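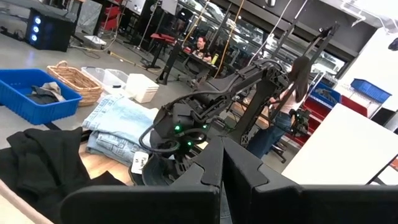
Could we get the clothing moved off the floor before winter intake, Skornus asked in its reply to our last report. Most of it has been. Sorting is now done at bench height, and the bins and baskets on the floor are kept for items waiting to be graded.

Since February the Sulerow clothing reuse project has received 3237 garments. Of these, 800 have gone out through the Trurnavus shop and 200 were set aside for mending. The remainder is being sorted or is in storage. Denim is still our largest category, and jeans are now folded, stacked and tagged by hand before they are shelved.

Work in the room itself is close to finished. The wall shelving went in last month – one bay short, as the supplier sent the wrong brackets. 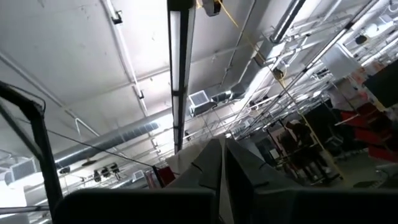 Vondráček wrote that the overhead lighting should be settled before any more money is spent on shelving, as dark colours are hard to grade in poor light. We agree. Navy and black are the two colours most often mixed up, and stains on either can be missed. We have put the last bay on hold and will send a quote for a lamp at the grading bench.

Fabric that can't be sold as clothing is now kept by colour and weight for the mending group. Heavier cloth is used for bags and patches.

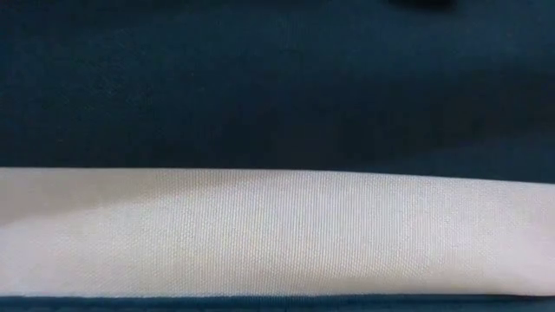 Dark navy fabric and a light grey woven cloth.

Spending is within the approved budget. We ask that the unspent shelving amount be carried over to the next period. Three items remain open:

- quote for the bench lamp
- replacement brackets
- printed tags, to replace the handwritten ones

The next report will cover shop sales and the first bags from the mending group.

Related reports
Sulerow clothing reuse: start-up report
Trurnavus shop: first season
Mending group: materials and tools

Contact the project office | © Sulerow | Back to top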